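Pre-purchase inspection checklist with comments: two-arm folding cell, station 2
Prarkwood site, garment returns line. Sheet revised 8 Jun 2026. 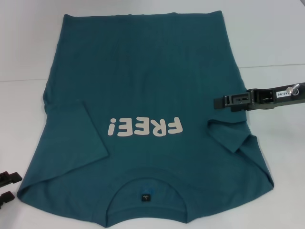
Ogura asked whether we could sign off the purchase now and deal with the guarding afterward, given that the quote runs out and the arms themselves are the long lead item. Going by the comments on the draft, Jisberg would also like the order placed early, but wants the guarding priced on the same request so it can't be dropped later.

Reply from the inspection side: the request can go forward with the open items below listed on it. It can't go forward as "complete." Anything marked OPEN needs either a price or a named part before the money is released.

How to read this sheet: OK means checked and accepted. OPEN means more work or a quote is needed. N/A means it does not apply to a tabletop folding job. Comments are kept with the item they belong to. Please don't move them to the end.

Section A. Table and floor

A1. Table is level and does not rock when leaned on at each corner. OK
Comment: Checked with the arms powered down. Repeat after the final bolts go in.

A2. Table surface is smooth, with no lip at the panel joint that could catch a hem or a finger. OK
Comment: The joint is flush at both ends. If we buy a second table, ask for a single-piece top as an option and get the price difference in writing.

A3. Table is fixed to the floor. OPEN
Comment: Anchors were left off the Studari quote. Their answer was that anchoring is by customer. Add it to our own install budget.

A4. Surface can be wiped down with the cleaner already used on the line. OK

A5. Floor is marked to show the reach of both arms. OPEN
Comment: Tape is fine for the trial. Paint for the permanent cell, and price it with A3 so the floor crew only comes once.

Section B. Arms and grippers

B1. Each arm stops when its own stop button is pressed. OK

B2. Pressing either button stops both arms. OPEN
Comment: Right now each button stops one arm only. Studari offers a linked stop as an add-on. This must be on the order. It is not an option as far as this checklist goes.
Comment (Jisberg): Agreed, move it from the options page to the base price so purchasing doesn't strike it.

B3. Gripper closing force is set low enough for hand contact, and the setting is locked. OPEN
Comment: The setting can be changed by anyone with the screen open. Ask for a password level. Should be a software change with no cost, but get that confirmed.

B4. Jaw plates have no burrs or sharp corners. OK
Comment: Run a scrap knit over each edge. No snags on the test piece.

B5. Screws on the gripper housings are tight and marked with paint so that a loose one shows. OPEN
Comment: Tight, yes. Not marked. Ten-minute job, do it in house.

B6. Jaws hold the garment if power is lost, or let go without the arm dropping. OK
Comment: They let go. The arm stays where it is. Acceptable for shirts. If heavier goods are planned, this item has to be checked again.

B7. Cables are tied back and can't reach the work surface at full extension. OK

B8. Spare jaw plates included. OPEN
Comment: Quote lists 2 sets. We asked for enough to cover the first year, and no wear figure has been given. Ask Studari for the wear figure before settling the quantity.

Section C. The work itself

C1. Operator can lay out a garment without reaching under an arm. OPEN
Comment: Possible if the arms park at the far side. The park position used in the trial was over the table. Change it in the program and recheck.

C2. Garment types for the trial are written down. OK
Comment: Short-sleeved t-shirts, laid back side up, sleeves folded in first. Plain and printed. No zippers or hard buttons until B3 is closed.

C3. Printed areas are not marked by the jaws. OPEN
Comment: Needs a proper check on raised prints. Not a safety item strictly, but a damaged shirt is a cost and it belongs in the plan. Run 20 printed shirts and keep them for review.

C4. Lighting is even over the whole table and does not glare at the operator. OK

C5. Garments are checked for pins, tags with wire and similar before they reach the table. OPEN
Comment: Returns sometimes come back pinned. Someone has to own this step, and the labor has to be in the running cost. It is missing from the current worksheet.

Section D. Guarding and access

D1. Fixed guard or light curtain on the open sides. OPEN
Comment: Two prices requested, one for each. The light curtain takes less floor space. The fixed guard is cheaper to maintain but makes loading slower.
Comment (Ogura): Could we do fixed guard on three sides and the curtain on the loading side? - Yes, that is the layout I'd price.

D2. Power can be locked off at the cell. OK

D3. Clear walkway behind the cell. OK
Comment: 94 cm at the narrowest point, with the table where it is now. Recheck if the guard is added on that side.

D4. Written instructions at the station. OPEN
Comment: We have the supplier manual. We don't have a one-page sheet for the shift. Draft it before training, not after.

Section E. Budget lines that follow from the open items

E1. Linked stop, from B2. Supplier to price.
E2. Floor anchors and marking, from A3 and A5. Single visit, $856 by the floor contractor's quote.
E3. Guarding, from D1. Two prices pending.
E4. Spare jaw plates, from B8. Pending wear figure.
E5. Sorting labor, from C5. To be worked out with the line lead.
E6. Training time for both shifts. Leave it as its own line. In the April draft it was folded into "install" and then cut along with the rest of that heading.

Yearly inspection is not in the Studari price either. Their service plan covers the arms and the grippers but not the guard or the linked stop, so ask for one visit that covers all of it, and put the cost under running expenses.

Status: request may be submitted with open items attached. Release of funds on hold for B2 and D1. Recheck A1, C1 and D3 once the guard layout is fixed.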